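How I get an office ready for desk-tidying automation

We started with the Kiltik setup at Watance in April, and I've been the person who shows everyone how to feed it good demos ever since. You don't need to code, promise! Two people per desk is plenty.

Step 1. Pick stuff that's really on the desk. Drinks are great first items – grab one from the side, close it gently, hold it upright until you hear the beep.
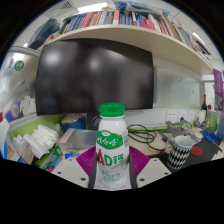 Will this take over my job? It takes the tidying part, and at our office those hours went into training and checking the runs instead.

Step 2. Log each grab in Wurka right after you make it. We're at 2514 now, and the early ones with no notes are a pain to sort.

Step 3. Change one thing, then go again.
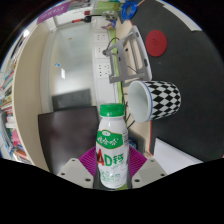

My coworkers were nervous about being graded on speed, so I took the timer off the shared screen, and the mood got so much better (mine too). Slow is fine. Go for awkward neighbors as well, like a mug lying on its side next to the bottle you're holding, and keep your wrist steady on the way past.

Step 4. Stop after nearly seven minutes and swap with your partner. Hands get sloppy before you notice!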